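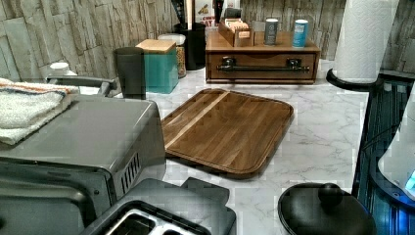 Counter depth, appliance clearance and where the bread goes

The kitchen at Clarthorpe has one usable run of counter. The rest is sink, stove and a corner that collects mail. I have been meaning to write up how the run is laid out, partly for my own reference and partly because Hiyori Nomura asked for the measurements after she moved into a unit with the same floor plan, mirrored.

The usable length is 1,179 mm. I measured it twice with a steel tape and once with the cloth one from the sewing box, which reads 2 mm long and should be thrown out. Depth is the standard for the building, less whatever the backsplash tile takes up. The tile is the rough stacked-stone style and its face varies by several millimetres from one piece to the next, so any depth figure depends on where you put the end of the tape. I took the proudest piece as the reference.

Fixed constraints

There are two countertop appliances that make heat, the toaster oven and the toaster. People ask why I keep both. The toaster oven does a poor job on sliced bread: the first side dries out before the second side colours. The toaster does a poor job on everything that isn't sliced bread. I tried going without the toaster for most of September and put it back.

The toaster oven vents through slots in the side panel. Whatever stands next to that panel gets warm air for the length of the bake. The manual asks for a side clearance of 60 mm, and I treat that as a minimum. With the oven at its highest setting for half an hour, a cheap probe thermometer taped to the counter 60 mm from the slots read higher than I would want for anything with glue in it. At twice that distance the reading was close to room temperature. The cutting board therefore sits well out toward the middle of the run and gets moved further if the oven is going to be on for a while.

The toaster vents straight up. It must not go under a cupboard or a shelf when it's running, and the crumb tray has to be reachable without lifting the whole thing. Mine stands in front of the toaster oven. This looks crowded and is a bit crowded, but the two are never on together. They share a circuit, and running both trips the breaker. I pull the toaster forward before I use it and push it back once it has cooled.

The board

The board is wood, medium brown with a lighter stripe along one side, and it has a raised rim. I bought it from Matsuda, a small kitchen shop that has since moved to the other side of town. The rim was the reason for the purchase. It holds bread crumbs and the juice from a tomato, and it does nothing for a large roast, which goes on a different board kept upright in the lower cupboard.

A rim has one disadvantage. You can't sweep chopped onion off the edge with the back of a knife; it catches. I use a bench scraper and lift. Wakana Shibata, who cooks here more weekends than I do, dislikes the rim for this reason and uses the other board.

Maintenance is simple. Wipe with a damp cloth, dry on both faces, stand on edge until morning. Oil when the surface goes pale. I keep a log of the oilings because I kept forgetting, and the interval is longer in summer than in winter. The air in here gets very dry once the heat is on. A board that dries unevenly will cup, and a cupped board rocks on a hard counter.

I leave it at an angle to the wall. Square to the wall, my right elbow meets the appliance at the end of the run on every stroke. Turned, there is room for the arm and the knife travels toward open counter.

The back row

Dry goods stay along the tile. The criteria are that the container closes, that it can be lifted with one hand, and that it's used at least twice a week. Anything used less goes in the pantry.

The teal canister is square, with a light wooden lid. Square containers waste less of the row than round ones, though the gain is smaller than it looks on paper, as you still need finger room between them. The lid is the weak point. Wood moves with humidity and this one is tight in August and slack in January. I checked it against a Plullareo canister with a gasket that I had on loan: the gasket sealed better all year and was annoying to open with floury hands. I kept the wooden lid.

The clear jar with the white lid is there so that I can see the level. I used to label fill dates on everything and gave it up for this jar, which empties too quickly for the date to matter. At last weighing it held 162 g, below the point at which I add it to the shopping list.

A drinking glass also lives at the back, dark grey, behind the toaster oven. It's tall and narrow and takes up very little. I drink more water if the glass is out.

Towels

One terry towel for hands, folded, on top of the toaster oven when the oven is off and cold. It comes off before the oven goes on. I have considered a hook. The stone tile will not hold an adhesive hook: I tried two brands, including the Birura ones that are sold for textured walls, and both were on the counter by the next day. Drilling is not allowed under the lease. A rail over the cupboard door is the next thing to try, if I can find one that doesn't foul the hinge.

The counter surface

White with grey veining, marble pattern. It shows coffee immediately and hides flour completely, so I find the flour later with my sleeve. Dish soap, water and a dry cloth have dealt with everything so far except a turmeric mark, which faded by itself over several weeks near the window end. I don't put hot pans on it. The landlord's quote for replacing the run, which was in the move-in papers for reasons I never established, was $2,498 before tax and that has kept me careful.

Open items

Hiyori's kitchen has its outlets at the opposite end, so her toaster oven would need to sit with the vent side facing the wall. I wouldn't do that at 60 mm. She is going to look at swapping the positions of the oven and the board and will send me her numbers.

The breaker question is still with the building manager. If the second outlet turns out to be on its own circuit I'll move the toaster to the far end and re-measure.

Posted Jan 20, 2019. Filed under: kitchen, measurements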